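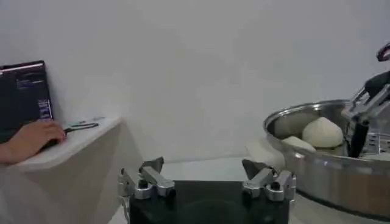
Llevaba desde septiembre queriendo escribir sobre los desayunos y siempre lo dejaba para otro día. No soy de desayunar fuerte. Durante años fue café solo, de pie, y a las once ya estaba buscando algo en la máquina del trabajo. Lo cambié cuando me mudé al piso de ahora, en parte porque la cocina tiene una ventana que da al este y apetece quedarse un rato.

El primer cambio fue levantarme antes. Pongo el despertador a las 6:30 y no toco el teléfono hasta haber desayunado. Suena a consejo de revista, pero en mi caso era necesario: si miro el correo antes del café, ya no desayuno. Los primeros días me dormía en el autobús. Luego se pasó.

El segundo cambio fue comer algo caliente. Aquí la culpa es de Nurhan Tekin, mi vecina del segundo, que un invierno me bajó un cuenco de sopa de lentejas a las ocho de la mañana porque le había sobrado de la noche. Yo nunca había tomado sopa a esa hora. Al día siguiente le pedí la receta: lentejas rojas, cebolla, una zanahoria, pimentón y limón al final. Hago una olla grande y me dura 5 días en la nevera.

A partir de ahí empecé a fijarme en lo que desayuna la gente en otros sitios. Arroz con huevo, gachas saladas, pan al vapor, alubias con tomate. Casi nada de eso es dulce. En mi casa el desayuno era galletas o magdalenas, y el domingo churros, y no se me había ocurrido que pudiera ser otra cosa.

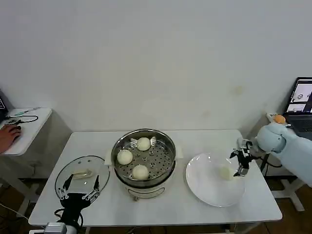 El pan al vapor me costó. La masa no tiene mucho misterio: harina de trigo floja, levadura, agua, un poco de azúcar y una cucharada de aceite. El problema era que me salían arrugados. Probé con menos levadura, con más reposo, con papel debajo y sin papel. Lo que me funcionó fue bajar el fuego y esperar 5 minutos antes de levantar la tapa, con el fuego ya apagado. Sigo sin saber cuál de las dos cosas lo arregló, porque las cambié a la vez.

Los hago el fin de semana y los congelo. Por la mañana van directos del congelador a la vaporera, sin descongelar, mientras me ducho. Los relleno poco. A veces los abro y les pongo queso fresco y tomate, que no tiene nada de tradicional y está bueno.

Para comprar voy a Cellari, la tienda de la esquina del mercado. Tienen la harina a granel y la levadura seca en bote, y las lentejas rojas salen más baratas que en el supermercado. El té lo compro en Esfahani, que me queda más lejos. Allí atiende Hooman Abbasi y me convenció de dejar las bolsitas - dos cucharaditas de hojas por tetera, agua recién hervida, y paciencia. Me gusta más que el café, aunque el café no lo he dejado.

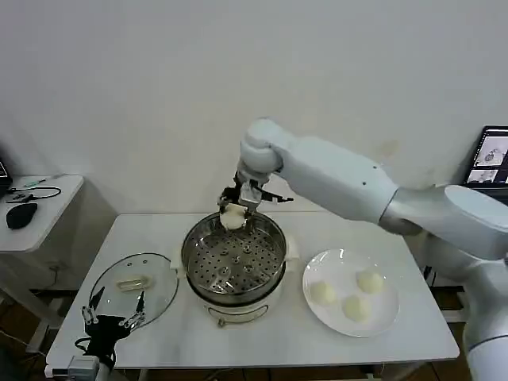 También he tenido fracasos. Las gachas saladas no me entran, lo he intentado tres veces. Las alubias sí, pero de bote, porque no voy a ponerme a remojar nada pensando en el desayuno. Y el huevo escalfado lo he dado por perdido: lo hago cocido, lo tengo ya pelado en un táper y listo.

Lo que más he notado es que no llego a la comida con tanta hambre y que gasto menos en la cafetería. No he hecho cuentas. Tampoco he perdido peso, por si alguien lo pregunta, pero no era la idea.

La semana que viene quiero probar una receta de pan plano con yogur que me ha pasado Nurhan, escrita a mano y sin cantidades. Dice que la harina se echa hasta que la masa deja de pegarse. Si me sale, la pongo aquí con los gramos.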